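Inicio > Revestimientos > Interior > Panel ranurado Sterkdale

Panel ranurado Sterkdale, acabado marrón claro

Ref. 196-MC
Fabricante: Judley
Disponibilidad: en almacén, entrega en 3 días laborables

El Sterkdale es un panel decorativo de madera para paredes interiores, con veta vertical fina y acabado mate. Se sirve en tablas machihembradas por los lados largos, de modo que puede cubrirse una pared completa o solo la mitad inferior como zócalo alto. Es la referencia más pedida de la serie para oficinas, talleres limpios, aulas y habitaciones de uso diario.

Se vende por paquetes cerrados. Para calcular el pedido, mida el ancho y el alto de la pared, multiplique y añada un margen para cortes. No descuente puertas ni ventanas pequeñas; las piezas sobrantes se aprovechan en los remates.

Características

Espesor: 13 mm
Ancho de tabla: 196 mm
Canto: machihembrado en los dos lados largos
Acabado: barniz al agua, mate
Tonos: marrón claro, natural, gris ceniza
Uso: interior seco
Fijación: grapa o adhesivo de montaje

No apto para duchas, cocinas sin extracción ni paredes con humedad por capilaridad. En sótanos consulte antes de comprar.

Antes de la instalación

Deje los paquetes tumbados y abiertos por los extremos en la habitación donde se van a colocar, un mínimo de dos días. La pared debe estar seca y plana. Si el yeso está abombado, monte primero un rastrel horizontal cada 80 cm como máximo, en paredes de altura normal, y compruebe el plomo en cada uno.

Abra varios paquetes a la vez y mezcle las tablas. La veta cambia algo de una partida a otra y así el tono queda repartido.

Juntas y encuentros

Empiece por la esquina más visible y avance hacia la menos visible. La primera tabla se nivela con plomada; un error pequeño se arrastra hasta el final de la pared. Entre dos tramos de panelado puede dejarse una junta vertical abierta de 3 mm, que se ve como una línea oscura fina. Si no se desea, existe un tapajuntas del mismo tono (serie Cleton, se pide aparte).

Detrás de mesas y bancos de trabajo no hace falta zócalo. Con un tablero blanco mate el marrón claro resalta bastante, y las juntas quedan discretas.
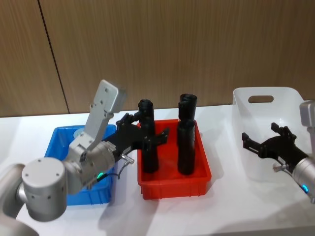 Limpieza y mantenimiento

Paño de microfibra ligeramente húmedo, siempre en el sentido de la veta. No use amoniaco, estropajo ni limpiadores con cera. Los roces leves se disimulan con el lápiz de retoque Sosa del tono correspondiente.

Muestras y consultas

Enviamos una muestra por tono y cliente. Para pedidos de obra o cortes a medida, escriba a Catalina Henríquez desde el formulario de contacto, indicando las medidas de la pared y el tono elegido. Los paquetes abiertos no admiten devolución.

Ficha revisada el 04/02/2018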